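# Vorneck Bench Episodes (simulated)

Maintained by Dace Sepp. Questions and bad-episode reports go to the issue tracker, label `data`.

This folder holds 3,798 episodes of a simulated robot arm working at a bench fixture. They were gathered to train and test imitation policies for short manipulation work around a fixture. Everything was rendered in simulation, and no real-robot data is mixed in.

The set replaces the older Midton dump. If you still have Midton episodes on disk, don't merge them with these. The action convention changed and the gripper sign is flipped.

## What the bench looks like

Every episode uses the same room and the same table. A black tray sits on the left part of the tabletop, with a blue base plate to its right. The plate carries the fixture and a yellow block near its left end. The arm comes in from above with a two-finger gripper.
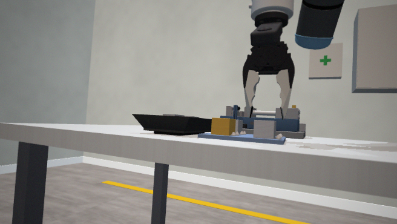
Start poses for the arm are drawn from a box above the fixture. The table, walls and wall fittings never move. Lighting changes a little between episodes, and wall and floor textures come from one small shared pool.

## How episodes were gathered

Two sources:

- **Teleop.** A person drives the arm with a handheld controller and ends the episode with a button press. 5 operators took part. Each has a numeric ID in the metadata, and names are not stored.
- **Scripted.** A waypoint planner with noise added to the approach. Scripted episodes are smoother and shorter than teleop ones, and a policy trained only on them tends to stall when it misses a grasp.

Operators were asked to work at a normal pace and to recover from mistakes without restarting. Recoveries are kept. We think they are the most useful part of the set, so please don't filter by episode length unless you have a reason to.

An episode is dropped at recording time if the simulator reports a joint limit fault, or if the controller connection is lost for more than 5 consecutive steps. Nothing else is dropped automatically.

## Layout

```
vorneck_bench/
 episodes/
 000000/
 frames/
 state.npz
 meta.json
 splits/
 train.txt
 val.txt
 test.txt
 review/
 flags.csv
```

`state.npz` contains:

| key | contents |
|---|---|
| `q` | joint positions, radians |
| `dq` | joint velocities, radians per second |
| `grip` | gripper opening, 0 closed to 1 open |
| `action` | target end-effector pose change plus gripper command |
| `t` | simulator time, seconds |

`meta.json` has the source (`teleop` or `script`), operator ID, random seed, texture IDs and the outcome label. Object poses are stored too, but only for the first and last step. If you need poses for every step, replay the episode from its seed.

## Outcome labels

Labels are `success`, `fail` or `unclear`. For scripted episodes the label comes from a pose check at the last step. For teleop it comes from the same check, then a person looks at the final frames and can override it.

The check uses object poses only. It knows nothing about what the gripper is touching, so a part that is in the right place but still held gets marked `success`. Most of these were caught in review. Use `flags.csv` to find the ones that were changed by hand.

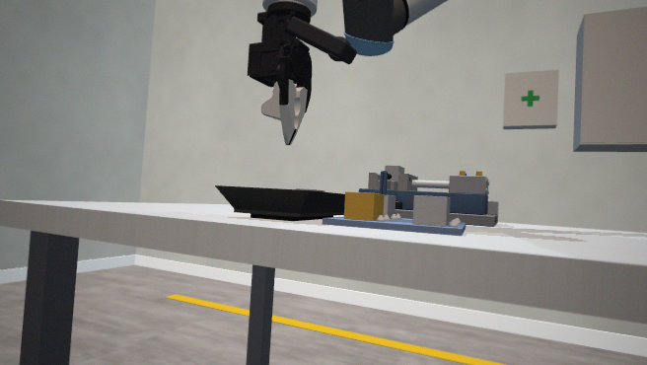
Review was done in batches of 32. The reviewer sees the first frame, the last frame and a strip from the middle, and can open the full episode if that isn't enough. Anything two reviewers disagreed on was set to `unclear`. Those episodes are in the folder but are left out of all three split files.

## Splits

Splits are by random seed, not by episode. Teleop and scripted episodes that share a seed always land in the same split. Operator IDs are spread over all splits, so the test set does not measure how well a policy handles a new operator's style. If you need that, hold out one operator yourself.

## Loading

```python
from allow import open_set

ds = open_set("vorneck_bench", split="train")
ep = ds[0]
print(ep.meta["source"], ep.action.shape)
```

Allow is our in-house loader. You don't need it. The files are plain PNG, NPZ and JSON, and the script in `tools/read_plain.py` shows how to read them with NumPy only.

## Known problems

- Frames and state are out of step by one at the start of some early teleop episodes. The loader corrects for it. If you read the files directly, check `meta["frame_offset"]`.
- Gripper closing speed is faster than on our lab arm. A policy moved over without changes will close early.
- Friction on the fixture parts was guessed. Nothing was measured.
- Contact shadows on the tabletop are baked at low quality and can look smudged up close.
- The view is narrow, and the upper part of the arm is often outside it. Use `q` if you need the full arm shape.

## Related sets

Diệp is the same recording pipeline with a second table layout and more operators. It is still in review. The state keys and outcome labels are the same, and the loader reads both, but its texture IDs are numbered separately.

## Changes

- **May**: outcome labels redone after the held-part problem was found. Splits did not change.
- Before that: first release inside the group, no review flags.

## Use

Internal research and coursework. Ask Dace before passing copies outside the group. If you publish results, state which split files you used and whether scripted episodes were included in training.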